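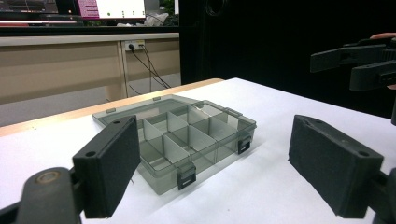

Kulton Building Services Takes On Overnight Cleaning at Draveck Office Park

Kulton Building Services has been awarded the overnight cleaning contract for Draveck Office Park, the company announced Wednesday. The agreement covers offices, shared lobbies, restrooms, elevators and the ground-floor conference center, and runs for 2 years with an option to renew.

Service under the new contract begins in February. Until then, the current provider will continue to clean all buildings on the existing schedule, and tenants do not need to take any action to keep their service.

The property's owner, Prasertsri Holdings, invited bids last fall after a review of tenant comments. According to the notice sent to tenants, the review found that daytime service was well regarded but that evening work varied from building to building. Tenants on the upper floors reported missed trash pickup and uneven care of carpeted areas. The new contract sets one standard for the entire property and requires a written inspection of each floor every week.

Kulton crews will be on site from 9 p.m. until early morning, Monday through Friday. A smaller crew will clean the lobbies and restrooms on Saturday. The work will be carried out in zones, so that lights and ventilation can be turned down on floors where cleaning has been completed. Prasertsri Holdings expects this arrangement to lower evening energy use in the larger buildings, although no target has been set.

Under the terms of the agreement, nightly service includes emptying trash and recycling containers, vacuuming traffic areas, cleaning and restocking restrooms, wiping kitchen counters and tables, and spot cleaning interior glass. High dusting, upholstery care and carpet extraction will be done on a rotating schedule that will be posted in each building's service corridor. Window cleaning on the exterior remains under a separate contract and is not affected.

Desks will be dusted only where surfaces have been cleared. Crews are instructed not to move papers, electronics or personal belongings. Tenants who would like a desk or workroom cleaned in full may leave a service card, available from the property office, on the surface before leaving for the day.

Hiring for the account is under way. Kulton will interview workers now employed at the property before filling positions from outside, and those who are hired will keep their present shift where possible. All crew members will complete a background check and training in chemical handling, restroom sanitation and building security before their first shift. Training sessions will be held at the company's Jetley branch, with transportation provided from the office park.

Kulton will also change the way supplies are stored and issued. Concentrated cleaners will be mixed at wall-mounted stations in the janitorial closets, and each crew will use color-coded cloths to keep restroom and kitchen work separate. Fragrance-free products will be used throughout the property. Safety data sheets will be kept in every closet, and copies may be requested from the property office at any time.

Tenants with secured suites are asked to confirm access instructions before the start of the contract. Suites for which no instructions have been received will be cleaned only when an authorized employee of the tenant is present. Keys and access cards issued to the current provider will be collected and deactivated on the final night of its service, and new cards will be issued to Kulton supervisors only.

The number of tenants at Draveck Office Park recently passed 100, with the largest share in medical billing, engineering and insurance. Medical tenants that need specialized disposal services should continue to use their own licensed haulers. Kulton staff will not handle sharps containers or regulated waste.

Requests and complaints will be handled through the property office during business hours. After hours, tenants may call the night supervisor at the number that will be posted at each lobby desk. Kulton has agreed to respond to spills and other urgent matters during the overnight shift and to acknowledge all other requests by the next business day.

An information session for tenant representatives will be held in the conference center before the contract begins. Details on the time and room will be sent by the property office. Representatives who are unable to attend may ask for a printed copy of the cleaning specification and the rotating service schedule.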